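Sorting bins, and what a score is worth

Annag Crichton has a low tolerance for success rates. She spent years getting arms to work in a produce warehouse before moving to research, and when I asked her about the sorting method her group has been testing, the first thing she did was tell me not to print the number.

"You'll put it in the headline," she said. "Then someone will think we have a robot that can sort."

What they have is Womus, a training method that learns a pick-and-place policy entirely in simulation. The arm has to put each item into the bin of the right colour: yellow, blue or green. The claim from its author, Aníbal Cárdenas, is that 300 simulated demonstrations do the work of 500.

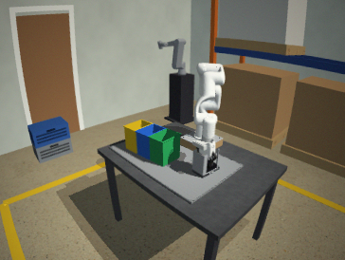

Crichton's job is to find out whether that claim survives somebody else running it. She is polite about Cárdenas and less polite about the way the field reports its results. "Every paper picks its own starting positions. Move the bins a hand's width and half of these policies fall to bits. So we moved the bins."

Her group ran 100 trials with the layout Cárdenas used, then 100 more with the bins shifted. On the original layout the method held up. With the bins shifted, it failed in 24 trials, and she isn't convinced the remaining ones were all earned. The simulator counts a trial as a success once the item is inside the bin's walls, even if the arm has flung it there.

"I've watched it lob things," she said. "In a real plant that's a bruised peach."
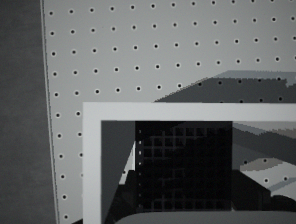

Cárdenas, reached by phone, called that unfair. Throwing was never penalized in training, he said, so it's hardly a surprise that some of it crept in. He's adding a limit on release speed and expects to have fresh results in April. I asked whether the advantage over 500 demonstrations would still be there afterward. He said he'd rather not guess.

Crichton was happy to guess. She thinks it will shrink.

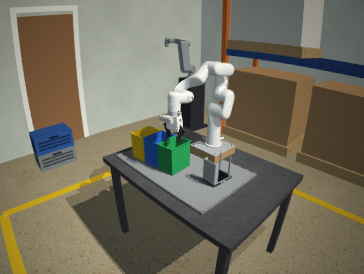 Has any of this been tried on a physical arm?

Not by Crichton's group. Cárdenas says a colleague, Yolanda Sánchez, has started on hardware, but there was nothing written up that I could read, and Crichton won't comment on trials she hasn't seen.

She does think the simulator is useful. It's cheap, it runs overnight, and it catches the silly mistakes before anyone bends a gripper. Her complaint is with the leap people make afterward. Friction in there is a setting someone typed in, she pointed out, and the light never changes because a truck has backed up to the door.

"If it fails in sim, I believe it," she said. "If it works in sim, I've learned that it works in sim."

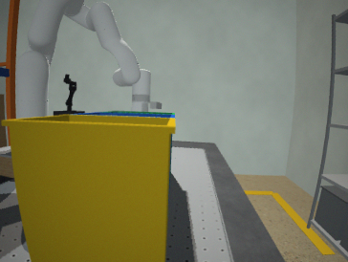 What she wants published

Crichton's list is short. She wants the bin positions for every trial and the failures kept in the release alongside the good runs. She also wants the success test written out in plain words on the first page, so a reader can decide whether a thrown item ought to count.

Cárdenas has agreed to the first two. On the third he says the definition is already in the code, where anyone can look it up. Crichton had looked it up. It took her most of an afternoon, and she found it in a file named for something else.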